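기말 프로젝트 보고서: 기계가 정리 정돈을 대신할 수 있을까?
작성일 2024-06-23

솔직히 이 주제를 고른 건 제 자취방 책상 때문이에요. 치워도 치워도 다시 어질러지니까 누가 대신 좀 해 줬으면 싶더라고요(룸메이트는 거절했습니다). 그래서 우리 조는 물건을 집어 상자에 넣는 일, 딱 그것만 시뮬레이션으로 해 보기로 했습니다. 조원은 저랑 Osvaldo Brito, Sieglinde Schwerdtfeger 이렇게 셋이고, 조 이름은 Flindia예요.

처음엔 욕심이 많았어요. 빨래 개기도 넣고 매장 선반 채우기도 넣고... 그런데 계획서를 본 Érica Godoy 조교님이 "한 학기에 하나만 하세요"라고 하셔서 나머지는 다 뺐습니다. 지금 생각하면 정말 다행이에요!

실험은 물건 위치를 조금씩 바꿔 가며 60번 돌렸습니다. 한 번에 주는 시간은 30초. 결과는 성공 18번이었어요. 발표 때 이 숫자를 말하니까 뒷자리에서 웃음소리가 났는데, 첫 주에는 7번밖에 안 됐거든요. 저희한테는 꽤 큰 발전입니다.

실패는 대부분 집는 순간에 났어요. 손가락이 물건 모서리를 밀어 버리거나, 잘 들고 가다가 상자 벽에 부딪혀서 떨어뜨리거나. Osvaldo가 상자에 다가가는 높이를 올려 준 뒤로 부딪히는 건 많이 줄었는데, 대신 시간 초과가 늘었습니다. 하나 고치면 하나가 터지는 식이라 로그 보는 게 일과였어요. 조명 설정도 건드려 봤지만 성공률은 그대로라 표에서 뺐습니다.

작업대에는 검은 팔과 진회색 상자, 초록색 매트를 한데 모아 두었고, 회색 팔은 왼쪽 검은 받침대 위에 있습니다. 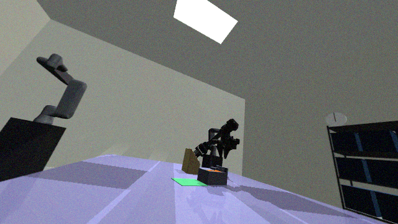 그럼 지금 당장 집안일을 로봇한테 맡길 수 있나요?
아직은 어렵다고 봐요. 우리 실험만 놓고 보면 정해진 물건을 정해진 상자에 넣는 것도 실패가 더 많았고, 진짜 집은 물건 종류도 놓인 모양도 훨씬 제멋대로니까요.

매장 쪽은 조금 더 낙관적이에요. 상품 규격이 일정하고 선반 자리도 정해져 있으니 집보다는 먼저 될 것 같습니다. 이건 직접 해 본 게 아니라 제 추측이고요. Sieglinde는 반대로 손님이 돌아다니는 매장이 더 어렵다고 해서 결론을 못 냈어요. 9월에 후속 과제로 물건 종류를 늘려서 다시 돌려 볼 예정입니다.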